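Cindale Robotics Club Handbook
Section 4: Your first stacking run in the simulator

Welcome to the fun part! Your goal is red cube on green cube, and you'll record the run for the Prerkgate round.

1. Load the Jaramillo practice file and press Reset. Check that both cubes are on the floor and the gripper is open.
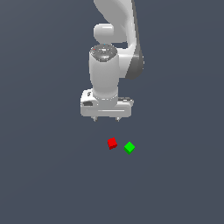 Pludwood team adds that it pays to do a few runs by hand before you touch any code, and they'd do it again every season.

2. Lower the arm over the red cube in small steps. Turn the wrist until the hand lines up with it. 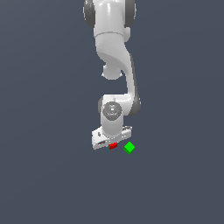
Fig. 4.2: Hand over the red block, green cube to the right.

Caution: don't drop the speed limit setting halfway through a run. The log will be thrown out.

3. Switch to the wrist view. Close the fingers slowly, keeping red between them. 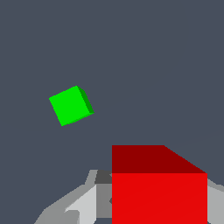

4. Save your log. A run can have up to 1000 steps, but a tidy one takes about 236!

Note: if you lose your bearings, open the fingers, back off and look for both colours in the wrist view before you try again.

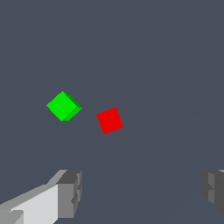 Can we use a game controller in place of the keyboard?
Any controller your computer recognizes is fine. Set it up under Inputs before you press Reset.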